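About Wultodwood

Small workshop, five of us, two rooms above the old Pliltodent showroom. We try to answer one question people keep asking at parties. Can a machine do the chores yet?

Short answer, some of them, slowly. Wiping a table, yes, mostly. Folding a shirt, on a good day. Putting a lid back on a jar, ask us again in December.

Roxana Nedelcu started it with her sister Sânziana after years fitting packing lines at Clikmont. Majdi Mahasneh does the software. Alžběta Koubek runs the trials and writes up every one, 773 so far, failures included. Kristaps Jankauskaitė fixes what teh rest of us break.

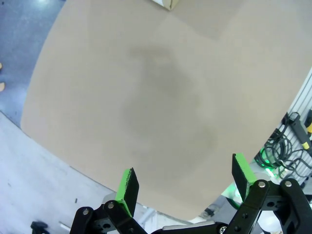

We test on ordinary furniture and ordinary boxes. No special lighting, no tidying up first. A job has to work for a person who's busy with something else, otherwise it goes down as a fail. Most still do.

What we don't do: sell robots, or promise you a butler. What we do: trials for small shops and care homes, plain reports, prices from £245 a day. Shop-floor work welcome, sorting and shelf filling espescially.

Visits by arrangement, ring the Văduva Street bell twice. Last updated 14 Jun 2026.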